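The round table came home in June, and I am still walking past it on purpose. I go to the kitchen the long way, through the dining room, with my coffee, just so I can look at it on the way by. My old table was a perfectly decent rectangle that I'd had since my first apartment, and I sold it to a nice couple for 12 dollars and a jar of plum jam, and I've missed it exactly once (when I needed to cut out fabric).

I found the new one at Stulla, the furniture place out past the Skoryk exit that always looks closed. I'd gone in for a lamp. I had a lamp picked out, even! And then I turned the corner by the mirrors and there it was, big and round and white with gray veining like marble, and a whole landscape laid into the top. Pale blue mountains in layers, one ridge behind another, and under them these fine wavy lines in gold and gray that run along like water. I stood there so long that the woman at the counter asked whether I wanted a chair.

The price on the tag was 300, which was more than the lamp – quite a bit more than the lamp – but one of the legs had a scuff on it and they knocked it down to 197 without my having to say a word. Delivery was extra. I paid it. There is no version of my car that holds a table like that.

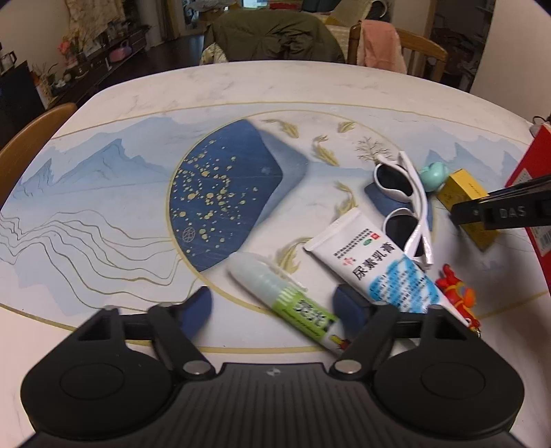

I think what I love most is the fish. They're little gold koi, five of them, and they swim around a dark navy piece shaped like a fan, all sprinkled with gold dots like a night sky. It took me a few days to find every one of them, and I still have a favorite, the one that swims up above the top of the fan as if it had somewhere to be. There's a sprig of some plant off to one side too, in brown and gold, so delicate that I took it for a real bit of something from the garden and tried to brush it away.

The trouble with a table this pretty is that you want to keep it bare, and I've never kept a table bare in my life. Mine collects things. Sunglasses land there, and the glue stick, and by evening it's the mail and a library book and whatever I was halfway through mending. For the first week I cleared it every night before bed like a museum guard. Then I got tired, and one morning I came down and the fish were swimming around my clutter and I thought, well, that's rather sweet.

So I've settled on a compromise. Small things can stay out during the day. Bigger things, anything with a rough bottom, go on the sideboard. Hot dishes get a cork mat, always, and so do the two clay pots from Woron that scratched my last windowsill. I wipe it down with a soft cloth and warm water with a drop of Flenadus soap in it, and then again with a dry cloth so it doesn't streak. The gold lines show every smear when the afternoon sun comes in low, so four o'clock is when I find out how well I did.

I haven't solved the tablecloth question. My mother's good one is a rectangle, naturally, and it hangs off a round table like a bedsheet off a hedge. I could have one made, but then I'd be covering up my mountains, and I'm not sure I could do that even for Thanksgiving. Placemats, maybe? If you have a round table and you've found some that don't bump into each other in the middle, please tell me where you got them.

And I still need a lamp.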